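Perception and Control Software Engineer, Dexterous Handover
Burnico, Ornport office
Reference 3894

Burnico develops control and perception software for humanoid arms and multi-fingered hands that work within reach of people. The company's main software product, Tekier, plans arm and finger motion for the exchange of small objects between a person and a robot. Burnico is seeking one full-time engineer to join the Tekier group at its Ornport office. The position is permanent and is open to applicants at any stage of their career who meet the requirements below.

The position

The engineer will be responsible for the part of Tekier that decides when and how a hand should close on an object a person is offering. Thin, flat objects such as cards, tickets and badges are the present focus. They are hard to locate when seen edge-on, they bend under light pressure, and the person's fingers usually cover a good part of them. The current release handles a held-out card reliably when it is presented face-on and at a steady height. Performance falls when the card is tilted or when the person moves during the reach.

The group keeps a test set of 1,849 recorded handovers, of which 499 are labeled as failures. Every change to the planner is replayed against the full set before it is merged. The engineer will be expected to extend the set, improve its labels and report results in a form that other groups can check.

Duties

- Design and maintain the estimator that tracks the position and tilt of a hand-held object during the approach.
- Improve the finger planner so that pre-grasp shapes are chosen from the estimate and revised while the arm is moving.
- Work with the controls group on speed and force limits near a person's hand, and document the limits in use.
- Maintain Perron, the in-house tool for replaying and comparing recorded trials, including its log format and its plotting functions.
- Take part in bench trials with the arm, and write up faults the same day.
- Review code submitted by colleagues and respond to reviews in writing.

Requirements

Applicants must hold a degree in computer science, engineering, mathematics or a related field, or be able to show equal experience. At least 3 years of paid work on software for physical robots is required. Applicants must write clear, tested C++ and be at ease in Python. A sound knowledge of rigid-body motion, filtering and camera calibration is expected.

Experience with multi-fingered hands is welcome but is not required. Applicants whose background is in arms with simple grippers, in mobile robots or in prosthetics are encouraged to apply.

Terms

The position is based in Ornport. Bench work takes place on site, and other duties may be carried out from home by agreement with the group lead. Burnico provides paid leave, health coverage and a yearly allowance for training. Help with moving costs is available to applicants who live outside the area. Salary depends on experience, and the range for the position will be given to all applicants invited to interview.

Selection

Applications will be read by two members of the Tekier group. Selected applicants will be invited to a video interview, followed by a half-day visit to the Ornport office. The visit includes a technical discussion, a short code reading exercise and time at the bench with the group.

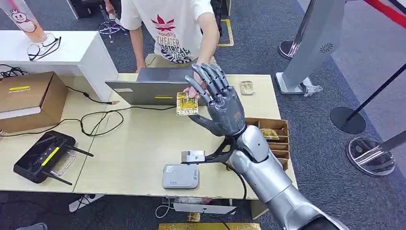
How to apply

Send a resume, a cover letter of no more than two pages and one sample of code or technical writing to the Burnico hiring office, quoting the reference at the top of this notice. Applications must be received by 9th January. All applicants will receive a written reply. Burnico is an equal opportunity employer and will make reasonable adjustments at any point in the process on request.

Contact | Privacy | Copyright Burnico, all rights reserved | Back to top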